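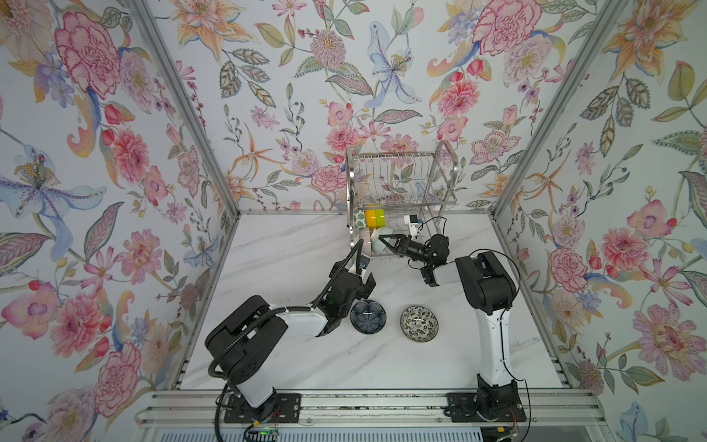 The right arm keeps stalling at the rack

28/01/2024

I've put off writing up this fault until I had something to say about it. I have part of an answer now, so these are my notes for anyone else running two arms on a shared rail.

The job is dishes. Two arms, one marble-patterned table, a steel rack at the back, and a mixed lot of bowls and plates. We call the cell Pollholm. The control code is a package called Clastance, which Ehsan Hosseinzadeh wrote most of and I look after. The right arm does most of the work in the rack. The left one handles the bowls on the table.

The fault goes like this. The right gripper closes on a dish in the rack, the arm starts to lift, and the wrist motor trips on overload. When it trips, the controller cuts torque to that joint. If the dish is already clear of the wires, the wrist sags and the dish goes with it. We lost a plate that way, and a bowl went off the front of the table and broke on the floor.

I went through the logs for 924 lifts. There were 20 trips. All of them were on the right arm and all of them were in the rack. I had been blaming the motor, so I swapped it for a spare, and the trips carried on.

Bianca Zamfir spotted what I had missed. She asked me to run the arm at a crawl and stop it at the moment of contact, then look at it from down low.

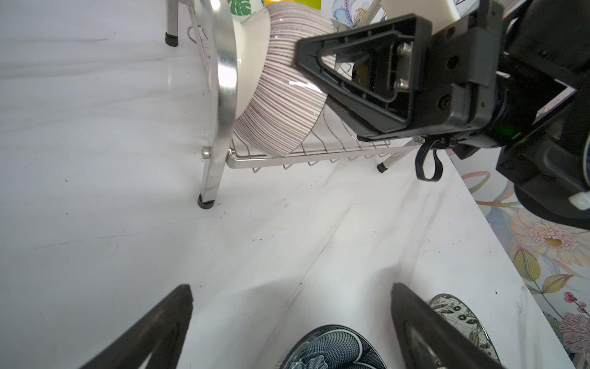 What she noticed was how little it takes for a finger to push sideways on a dish instead of gripping it. If the planned grasp point is off by a small amount, the finger leans on the dish, the dish leans on the wire, and the whole rack starts to take the load. The motor then lifts against all of that until it trips.

So far I have changed three things. Grip force in the rack is down to nearly 90 percent of the old setting. The arm now stops after closing and checks wrist current before it lifts, and if the reading is high it opens and backs out. And an overload during a lift now holds position with the brake on – it no longer cuts torque. That last one should have been there from the start, and leaving it out was my mistake.

After the changes I ran 100 lifts from the rack, mostly plates. No trips, two back-outs. 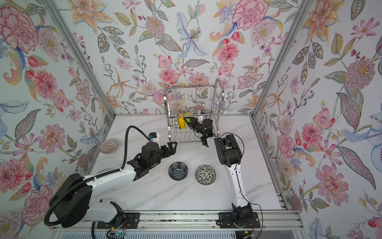

Right gripper at the yellow plate, left arm over the table.

Bowls in the rack are still a problem. The current check catches a bad grip but does nothing to make the next one better, and on a tilted bowl the arm can back out several times in a row. Ehsan wants to change how the grasp point is picked. Until he does, I've capped it at two tries, and then the arm parks and waits for one of us.

The emergency stop stays within reach and nobody puts a hand in the cell while the arms are powered, parked or not. A brake hold looks the same as a finished move, and I'd started to reach in once before I checked the screen.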